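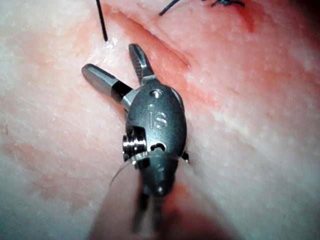
去见 Yaneth Cuadros 之前，我先在 Ulthorpe 楼下的小店喝了两杯咖啡，因为我紧张（我这人一见外科医生就紧张，从小的毛病）。结果她本人比我还随便，穿着一双旧跑鞋出来接我，手里拎着半袋橘子，第一句话是："你吃不吃？酸的。"

确实酸。

我们聊的是腔镜手术里的抓钳，说白了就是怎么用一把金属小钳子去夹人身上最软的东西。她在 Ulthorpe 带培训，今年从七月开始这一期有 40 个学员，她说大部分人第一天就犯同一个错：一上来就夹。

"我让他们先张开，停在组织上面，不许碰。"她说，"停够了再说。很多人受不了这个，手痒。"

我问停在那里看什么。

"看颜色啊！淡粉色的一大片，外行看着都一样，对吧？你看久了就不一样了，哪里薄，哪里绷着，哪里下面有东西。你的钳口张成一个 V，两片中间露出来的那块就是你要负责的地方。别的先别管。"

我说这听起来像钓鱼。她想了想，说她父亲钓鱼，她不钓，嫌冷。

说到钳子本身她就来劲了，橘子也不剥了。钳口的头是圆的，钝的，她说初学者老觉得尖一点才好用，"尖的你拿去夹肠子试试？"内侧有一道道细齿，看着有点吓人，她倒觉得那是好意："齿是让你可以少用力的。没有齿，东西滑，你就会越捏越狠。有了齿你轻轻合上就行。可是有人偏偏有齿还要狠捏，那我就没办法了。"

我又问力气到底怎么练，毕竟腔镜这边的手感跟直接用手摸完全两码事。她说靠眼睛。组织被夹住以后旁边会不会发白，会不会起褶，松开以后印子多久才退，这些她都要学员一条一条写下来。有个姓 Muñoz 的学员写满了一整本，字还特别小，她批改的时候得戴两副眼镜（她真的给我演示了一遍，一副架在另一副上面，我笑得录音里全是杂音）。

"他现在夹得很好。"她补了一句，"就是慢。慢没关系。"

中间她带我去看了器械间。我以为会很高科技，进去一看，像个收拾得特别干净的五金店。架子上贴着手写的标签，Grukel 一排，Pirnodine 一排，都是练习用的耗材，她不肯告诉我哪个更好用，只说"各有各的脾气"。她最在意的是转腕那一段，就是钳口后面的轴、滑轮那些小零件。

"大家都只盯着钳口，"她说，"毛病多半出在后面。滑轮那种一圈一圈的槽，最容易藏东西。我们清洗一件要 9 个步骤，有人嫌多，我就让他拿放大镜去看那条槽，看完就不嫌了。"

那缝线呢？我问，线这么细，在里面看得见吗？

"有的几乎是透明的，"她说，"光打过去才看见淡淡一道弧。所以我老跟他们讲，别光看你手里的东西，旁边也要看。线绕到哪儿去了，你得知道。"她说自己年轻时有一次练习，专心盯着钳尖，线在后面缠了两圈都没发现，被老师骂到下班。讲这段的时候她挺高兴的，好像是什么好事一样。

我问她到现在一共带过多少小时的练习课，她翻手机查了半天，说光今年就有 540 个小时，然后自己也吓了一跳，"难怪我家的花死了。"

我最想知道的其实是一个很外行的问题：夹住的那一下，她心里在想什么？会不会怕？

她剥了最后一个橘子，掰了一半给我。

"合上的时候我不太想事情。松开的时候想得多一点。"她说，"合上谁都会。松开要慢，要平，不能带着走，组织会粘在齿上你知道吗？你一甩，就扯了。我考学员，松开占的分比夹住高，他们每一期都来抗议。"

抗议有用吗？

"没有。"

走之前她让我在练习箱上试了一把。里面铺的是一块硅胶垫，我张开钳口，按她说的停在上面，停了大概三秒就忍不住夹下去了。她在旁边叹了一口气，特别长的一口气。后来她又让我试了四次，最后一次她说"还行"，我回家路上高兴了一路。

橘子的牌子忘了问，下次补上。

2018年11月22日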